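Section 2: Setting out the tray

Before you start

The Liltik sorting tray is supplied ready to use. Remove the film from the underside and wipe the compartments with a soft, damp cloth. Do not use scouring pads.

You will need a flat surface that is larger than the tray on all sides. Leave it uncovered. A cloth or mat under the tray can ruck up and tip small items from one compartment into the next.

Placing the tray

1. Clear the surface and wipe it down. Let it dry fully.
2. Set the tray down with the compartments facing up.
3. Press lightly on each corner in turn. If the tray rocks, move it to a flatter spot.
4. Leave a clear space of at least 10 cm at the front for items waiting to be sorted.

Note: Red trays show pale items best. For dark or red items, order the white tray from Otport.

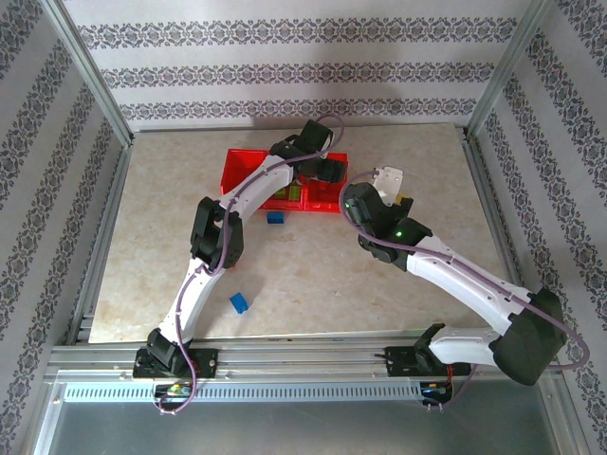

Can the tray be left out between sorting sessions?
It can stay out for as long as you like, provided it is kept out of direct sunlight. Cover it if the room is dusty.

Filling the compartments

5. Put the largest items in first, one kind to each compartment.
6. Fill no higher than 2 cm below the rim.
7. Write the contents on the card supplied and keep it with the tray. The card has 21 lines.
8. Check the card against the tray before you put anything away.

Caution: Do not lift a full tray by one side. Use both hands, with your fingers under the base.

Caution: Small parts. Keep out of reach of young children.

Cleaning

Empty the tray and wash it by hand in warm, soapy water. Dry it before refilling. The tray is not suitable for dishwashers.

Spare cards are sold in packs by Rostami, Tundetville. Quote part number 336.

Liltik tray guide, revised 11 February 2024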